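Sorting cell back up at Brosthorpe after cable fault

December 22, 2025

The two-armed sorting cell at the Brosthorpe workshop is running again after 7 days off. Fault was a cable in the right arm, chafed where it passes the elbow, and it dropped out whenever the arm reached across. Petrică Sima traced it by moving one joint at a time with the power low. Slow job.

New cable is in, with more slack at the elbow. Both arms then had to be zeroed again and the bin positions taught from scratch, as the old ones were out by 2 mm. Card sorting only for now, nothing heavier till the gripper screws have been checked a second time. 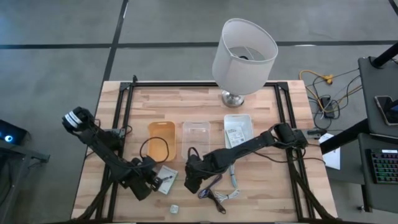 Lensa Demissie would have liked the cables tied down before anyone started teaching positions, and said so. Her view is that a loose lead near a moving joint will bring teh same fault back by spring, and that clips cost next to nothing. Sima agrees on the clips but wants the run finalised first.

Drirnodent, who supplied the replacement cable, are sending a spare. It goes in the drawer with the old one, which is being kept for comparison.

Next check after 200 cycles, then a full service in January. Anyone using the cell before then should note the cycle count on the sheet and leave the speed setting where it is. Problems to Sima please, not to the Tsegaye desk, they cant reset it from there.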